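About Rullesex

Exhibition tables, backdrops and display fittings for hire and sale
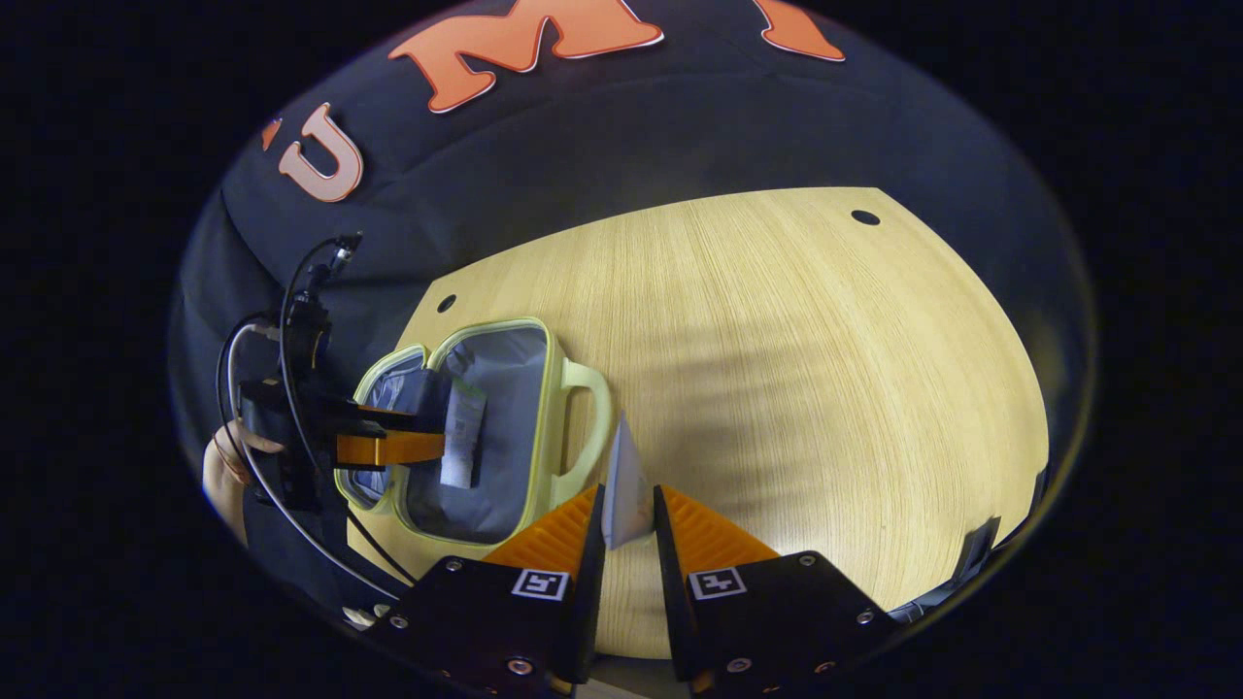

Rullesex supplies the furniture and fabric that go behind and beneath a product at trade fairs, school open days and shop demonstrations. The company was set up by Lotte Wouters, who had spent several years fitting out stands for other people and had grown tired of tables that were the wrong height. We keep a standard range, build to order when the standard range will not do, and take everything back for inspection after each hire. The usual arrangement is a light wooden tabletop with a black fabric backdrop along its far edge and cut-out letters attached to the cloth. Orange letters with a thin white outline read well against black. Pale goods, such as an open container with a yellow-green rim, also stand out in front of it.

What we make

Tabletops are cut and finished in our own workshop. The finish is matt, to limit reflection from overhead lighting. Holes can be drilled to the customer's drawing, and the positions are recorded so that a repeat order will match. Legs are supplied separately and are interchangeable across the range.

The Nostar is our straight table. It is the one most customers hire, and it can be joined end to end with others using a steel plate fixed to the underside. The Wekis is the narrower version, intended for corridors and shop aisles. Both take the same backdrop frame.

Backdrops are sewn with a sleeve at the top and a weighted hem. Cloth is stored folded, so it should be hung the evening before opening to let the creases drop. A hand steamer may be used on the reverse side. Do not iron the face of the cloth.

Lettering

Letters are cut from customer artwork or from one of our stock alphabets. Outlines are added as a separate layer. We ask for artwork as a vector file with all text converted to shapes. Spacing is set out on a paper template, which is sent with the order and should be kept, as it will be needed if the letters are taken down and put up again. Replacement single letters can be ordered by quoting the job number.

Stock and hire

The hire store holds 398 catalogued items, including spare legs and joining plates. The minimum hire period is 2 days. Collection is from 7.30 in the morning and returns are accepted until 5 in the afternoon. Orders of 20 tables or more are delivered on our own vehicle; smaller orders travel by carrier. The store closes for stocktaking in August and no hires are booked out during that time, although returns can be arranged by telephone.

Returned tabletops are checked for dents, adhesive residue and swelling at the edges. Light marks are sanded out and refinished. Tops that can't be brought back to standard are cut down for shelves and sold as seconds.

Working with Bajwa

Transport cases and padded covers are made for us by Bajwa, whose unit adjoins ours. Covers are included with every hire and must be used on the return journey. Damage to an uncovered top is charged at the repair rate shown on the hire form.

Enquiries

Please send table lengths, the height required and a sketch of the stand layout. Quotations are prepared by Lotte Wouters and remain valid for 2 months.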